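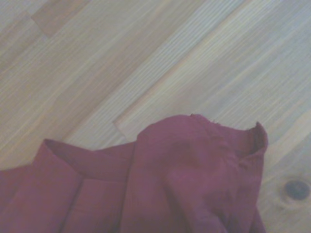 Magazine > Workshop > Finishing

Getting a Good Finish on Silver by Hand

5 min read

Most beginners who make a silver ring spend their time on the sawing and the soldering. Those are the parts that feel risky, and they are the parts that get taught first. Then the ring comes out of the pickle, goes straight to the polishing wheel, and looks fine until someone holds it near a window. Under daylight the file marks are all still there, only shinier.

Finishing by hand takes care of this. It needs very little equipment, it fits on the corner of a bench, and it can be done in an apartment without bothering the neighbors. It is also slow. A plain band can take longer to finish than it took to make.

Start with the file marks

A finish is built in stages, and each stage has only one job, which is to remove the marks left by the one before it. The first marks to deal with are those from the file. If you have used a coarse file, follow it with a fine one before you pick up any paper. Trying to sand out a deep file scratch wastes paper and tends to leave a dip in the metal that shows up later as a ripple in the reflection.

File in long strokes and lift on the way back. Clear the teeth with a file card or a brass brush as soon as they start to load up. A pinned file, with a crumb of silver stuck between the teeth, will cut a fresh scratch deeper than anything you are trying to remove.

Working through the papers

Wet-and-dry paper is the usual choice for silver. It is sold by the sheet and in small mixed packs, and for a first attempt the packs are the better buy. The Ponon pack used for the test pieces in this feature runs all the way up to 4000 grit. Plenty of makers stop well before that and let a polishing compound do the rest. For flat, mirror-bright surfaces the very fine papers earn their place.

The method is the same at every grit. Sand in one direction only until every mark on the metal runs that way. Rinse the piece, wipe it, and move to the next paper. Then turn the piece so that you are sanding across the old lines. The old scratches are now easy to see, standing at right angles to the new ones. When the last of them has gone, you are ready to change again.

Skipping a grit is the most common mistake. It seems to save time, and for the first few minutes it does. The finer paper rides over the tops of the deeper scratches and polishes them instead of taking them away. You then have to go back two papers and start over.

Rinsing matters as much as sanding. One grain of coarse grit carried over on a thumb is enough to spoil a surface. Keep a separate rag for each stage if you can, and change the water more often than seems necessary.

Sticks, tubes and string

Paper held in the fingers rounds off edges. That is welcome on the inside of a ring and a problem on a square bezel. For flat areas, wrap the paper tightly around a flat stick and score the folds first so that they sit sharp against the corners. Paint stirrers from the hardware store work well. For the inside of a band, a dowel with a slit sawn in the end will hold a strip of paper and can be turned by hand.

Tight places such as the piercing in a pendant need something thinner. Cotton string rubbed with compound is the old answer and still a good one. Fix one end in the vise, pass the string through the hole, and run the piece back and forth along it. Never use string this way on a motor.

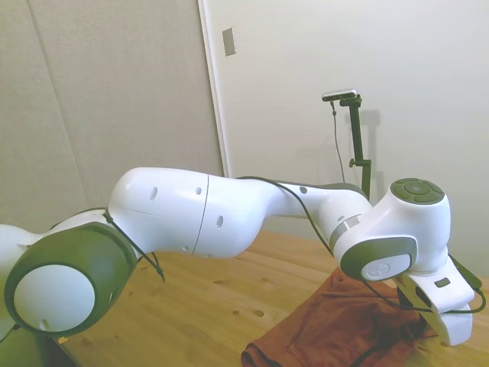 White robotic arm over a light wood tabletop.

When to use a tumbler

A small barrel tumbler loaded with stainless steel shot will brighten a piece and harden its surface a little. It does not remove scratches. Anything you can see going in, you will see coming out. What it does well is chain, ear wires and textured work, where a stick cannot reach and a buff would wear away the detail.

The Presska bench tumbler is a typical hobby machine, with a single rubber barrel and no speed control. We ran it with mixed shot, water to just over the level of the metal, and a small squirt of burnishing soap. After 2 hours a batch of cast charms had an even shine. After 3 they looked no different, so we stopped there.

Keep the load small. For most home batches 100 grams of silver is plenty, and heavy pieces should not share the barrel with fine chain. Leave out pearls, opals, turquoise and anything glued. Rinse the shot after every run and dry it if it is going to sit for a while. Black water means that the shot or the barrel needs cleaning, and a run with a little fresh soap and no jewelry in it usually puts that right.

Choosing matte

A high polish is not the only finish worth having. A satin surface hides the small knocks of daily wear far better and suits rings in particular. You can get one by stopping at a middle grit and keeping all the lines in one direction, or by going over a finished piece with a fine abrasive pad.

The evening class in Ferkcombe has its beginners make both on the same strip of scrap, bright at one end and matte at the other, with masking tape laid across the middle. It is a useful exercise. The line where the two meet shows how steady your hand is – and how clean the bright half was to begin with.

Hodoroagă, a two-bench workshop that sells mostly plain bands, goes one step further and offers every ring in satin first. Customers can ask for it to be polished later. Few do.

The last rub

For a bright finish, end with a polishing cloth or a leather-covered stick charged with rouge. Use light pressure and keep the leather for that compound only. Wash the piece in warm water with a drop of dish soap and a soft toothbrush, paying attention to the backs of settings, where compound likes to collect. Dry it straight away.

Then take it to the window. Tilt it slowly and look along the surface. If you find a scratch, decide whether you can live with it before you reach for the compound again. A shallow one may come out with the stick. A deep one means going back to the paper that left it and working forward from there, which is easier to face in the morning than at the end of a long evening.

Store finished silver in a zip bag with the air pressed out. Anti-tarnish strips help, and a drawer lined with ordinary rubber matting does the opposite – the sulfur in some rubber will turn silver yellow and then brown.

Contact us | Copyright, all rights reserved | Back to top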